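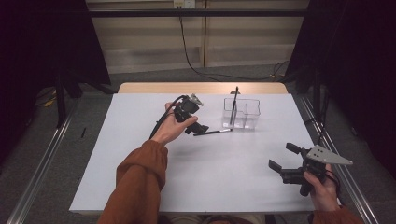
I have bought a lot of desk organizers over the years and most of them ended up under the sink holding sponges. So when I ordered the Prilton clear divided box I kept my hopes low. I do signs and small lettering jobs from home, plus some watercolor when the mood hits, and all I wanted was a place to stand my markers and brushes up so I could stop fishing for them under piles of paper.

First impressions were good. It came wrapped in two layers of film (peel both! I missed the inner one on one side and spent an evening thinking the thing was foggy) and there was no assembly. The divider is fixed in place, so if you like to shift your sections around, this one won't suit you.

Markers are where it does best. The fat black ones I use for price cards stick up well over the rim, so you can grab one without looking. They do lean. Put a single marker in a section by itself and it slumps into the corner, but add a few friends and they hold each other up fine. I went up to 12 in one side before it got annoying to pull them out.

Brushes are a mixed story. My long-handled ones are happy in there, bristles up. The stubby ones I use for touch-ups disappear to the bottom and I have to tip the whole thing to get them back, so those now live in a mug from Proseck that I've had forever.

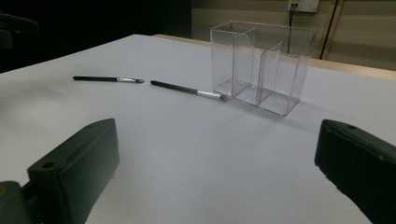 Two brushes waiting their turn next to the clear organizer.

The clear sides are the reason I picked it and I still like them a lot. On a white table it almost vanishes, and my work surface looks calmer even when it really isn't. The flip side is that every thumbprint and paint smear shows. I wipe mine with a damp microfiber cloth and a drop of dish soap. Please don't use paper towels - I did that on my old Julari one and it was covered in tiny scratches by the end of September.

My friend Stelios Vlachopoulos has the Yin version, the one with the little drawer, and he swears by it. I tried his and the drawer sticks. He says I pull it wrong. We have agreed to disagree.

Page last changed: September, 8:12 p.m.
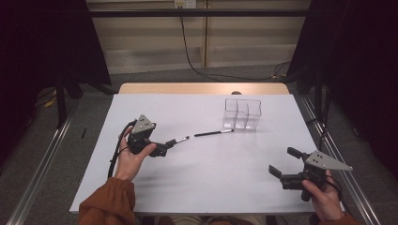
Last edited in September (added the part about weight and the bit on paint)

A few people wrote in about weight, so I'll add that it's light. If you load one side with long brushes and leave the other side empty, it can tip when you bump the table. I put the heavy markers on one side and the brushes on the other and haven't had trouble. Bartosz Sadowski emailed to say he sticks a bit of putty under each corner, and I may steal that.

As for paint, acrylic that has dried on the inside walls comes off with warm water and a fingernail if you get to it within a day or so. Leave it longer and you'll be at it with a cotton swab, muttering. Always let brushes dry flat before you stand them up in there, or the water runs down into the ferrule and loosens the glue.

Would I buy it again? Yes, and I'd probably get a second one for pencils. I'd knock a little off for the short brush problem, and I wish the bottom had some kind of grippy feet. If all you own is short brushes, get something shallower.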